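Reference > Textiles > Knit structures > Rib knit

March 27, 2023
By the Indum editorial desk

Rib knit

Rib knit is a weft-knitted structure in which vertical columns of knit stitches, called wales, alternate with columns of purl stitches on the same face. The knit wales stand forward and the purl wales sink back, giving a ridged surface. Because the two kinds of stitch curl in opposite directions, the fabric lies flat when cut.

Notation

A rib is named by the number of knit and purl wales in one repeat. A 1x1 rib alternates single wales and has the same appearance on both sides. A 2x2 rib has wider ridges and a deeper groove. Uneven repeats are also made, mostly for sweaters.

Production

Rib requires two sets of needles. On flat machines these are held in two opposed beds; on circular machines they are held in a cylinder and a dial. The Sarex handbook, used in mills in the Erkalico district, lists rib trims for light garments at 300 grams per square meter. Finished fabric is steamed without tension so that it can return to its relaxed width.

Properties

Rib stretches far more across its width than along its length. In the Dabbas test, a relaxed strip 100 millimeters wide is extended, held and released, and the width is measured again after a rest. A reading above 111 millimeters is a fail. Recovery depends on yarn, stitch length and finishing. Cotton rib recovers less well than wool, and a small share of elastane is often added.

Uses
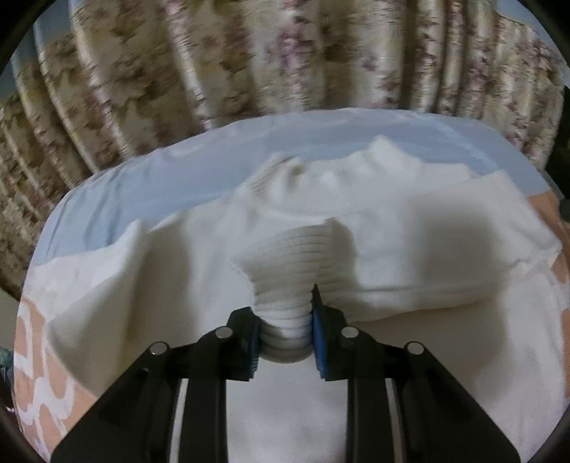
Ribbed section of a white cloth, gathered into a narrow neck.

Cuffs, collars, waistbands and sock tops are the most common uses. Trims are normally cut shorter than the edge they are sewn to and stretched during sewing.

See also: Interlock; Jersey; Purl knit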